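Domingo 2 de diciembre

Sigo con la pinza. Raed cambió ayer el muelle de retorno y dejó una nota en el banco que dice «ya no chirría». Chirría, pero en otro tono.

Primero, la fuente. Con la vieja, el controlador se reiniciaba cada vez que el codo arrancaba con carga, y yo llevaba desde mayo echándole la culpa al firmware. Mis disculpas al firmware. Con la que trajo Nawal aguanta, aunque el ventilador suena a secador de peluquería.

Calibración de la muñeca: offset nuevo 98, guardado en el perfil «Gatusach». El perfil «Coken» no lo borréis, que Elias lo usa para la otra mesa y luego el que lo oye soy yo.

Cierre de dedos: con 900 en el límite de corriente agarra la cuerda del asa sin aplastarla demasiado. Por encima, el servo izquierdo se calienta y huele a tostada — mala señal en un taller donde no hay tostadora.

Para el asa sigo usando la bolsa de yute de los gatos, con latas dentro como lastre. Samira propone pesas de verdad. Las pesas no se pueden beber al acabar.
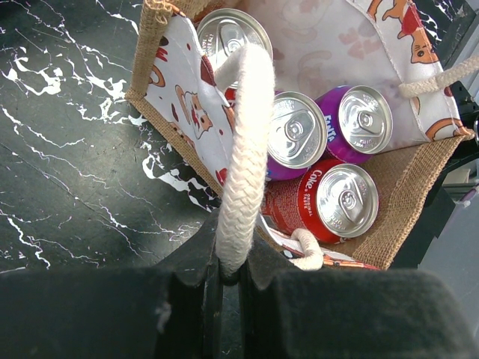 Lo que me preocupa es la trenza: si el dedo derecho entra bajo, la cuerda puede rodar hacia la punta al tirar. Quiero probar con una tira de goma por dentro, pegada con lo que quede en el cajón de Jocelyn.

Pendiente:
limar el tope del dedo izquierdo
bajar la aceleración del hombro en la subida
pedir correa de repuesto a Penthorpe (la última tardó una eternidad)
devolver el calibre a Elias, que ya ha preguntado dos veces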